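Posted in: Grants & Partners | Project Updates

Progress report to the Rodlow fund – shared laundry room, Altport
10/06/2023

Dear Séverine,

Thank you again for your patience while we got our feet under us this spring. I know you were hoping for a shorter letter this time, and I did try, but there is so much good news about the laundry room that I'm afraid it has run away with me a little!

The plumbing is finished at last. The old sink came out, the floor drain was moved closer to the back wall, and Furitura delivered the folding table and the shelves in the same week. Blandine Vasseur spent two long afternoons deciding where everything should go – she has done this before and it shows. 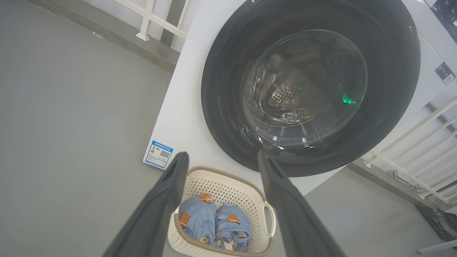

We went with front-loading washers in the end, as you and I discussed on the phone. They cost a bit more than the top-loaders in our first budget, but the difference was covered by the $200 we saved on paint and by Mr. Đorđević, who let us have the hoses at cost. Eight households have signed up for regular wash times so far, and seven of them have small children, so you can imagine how the mornings fill up.

Still to do before October: a second drying rack, a proper sign-up board by the door, and a better light over the folding table. We would also like to print the washing instructions in larger type, as several of our older neighbors have asked for it.

The receipts will follow under separate cover. Do come and see us whenever you are nearby – the coffee is always on.

With warm thanks from all of us in Altport

We use cookies to improve your visit. Accept | Manage settings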